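3.2 Workspace and task

The arm was built and run in a shared workshop, on a bench that other members also use in the evenings. We did not have a room of our own, and this shaped most of the choices in this section. Anything on the bench had to be set out and put away in a few minutes, and nothing could depend on the lights being the same from one session to the next.

The task is clearing up. Wooden toy blocks are spread over a dark teal tabletop and have to be picked up one at a time and placed in a white plastic tub at the right-hand side of the table. We chose blocks for three reasons. They are cheap, they survive being dropped, and their shapes give a fair range of difficulty for a two-finger gripper: cubes can be held from any side that is free, while prisms and half-cylinders have faces that slide out of the fingers if the approach is a few degrees off. The set was bought second-hand, so sizes and paint vary. Some blocks are bare wood, and some have numerals or small marks on them. We left these as they were.

Blocks were tipped out by hand and spread with the palm, with no fixed layout. Larger pieces tend to end up in a heap with little space between them, and the smaller cubes travel further. We did not correct for this. A household user would not lay the blocks out evenly either, and the heap is where most of the interesting failures come from.

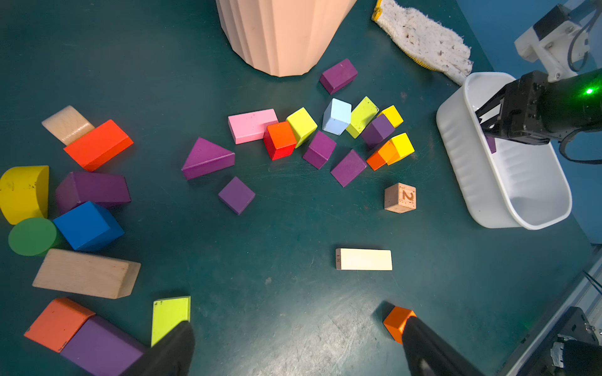 Figure 4. View from the wrist camera over the tabletop, with the fingers of the arm at the bottom edge and a second gripper holding a small purple block in the tub.

Early versions used a single overhead camera on a pole clamped to the bench. It gave a good view of the whole table but lost the block at the moment of grasping, when the gripper covered it. Moving the camera to the wrist solved this and brought a different problem — the fingers are always in view, and a block lying under one of them can be partly hidden. Younes Ouazzani rewrote the cropping step so that the finger area is masked before the colour stage but kept for the contact stage. Without the mask, dark fingers on a dark table were sometimes joined into one region, and the planner treated a finger as part of the background.

The controller, which we call Mamia, runs on an old desktop computer under the bench. Its settings file holds 402 lines, most of them joint limits and camera values that we found by trial. Images are saved at each grasp attempt and at each release. Over the build period this gave 3,770 images, of which 2,000 were labelled by hand and used to train the block detector. The rest were kept for checking.

Each run was limited to 60 attempts, whether or not the table was clear by then. An attempt was counted as a success if the block was inside the tub when the fingers opened. A block that hit the rim and fell back on the table was counted as a failure and left where it landed. Other things were allowed to stay on the table during a run — work gloves, containers and so on — and the arm was expected to leave them alone.

We made no changes to the fingers between runs. The pads wear at the tips, and worn pads hold painted wood less well than bare wood, a point we return to in section 4.1.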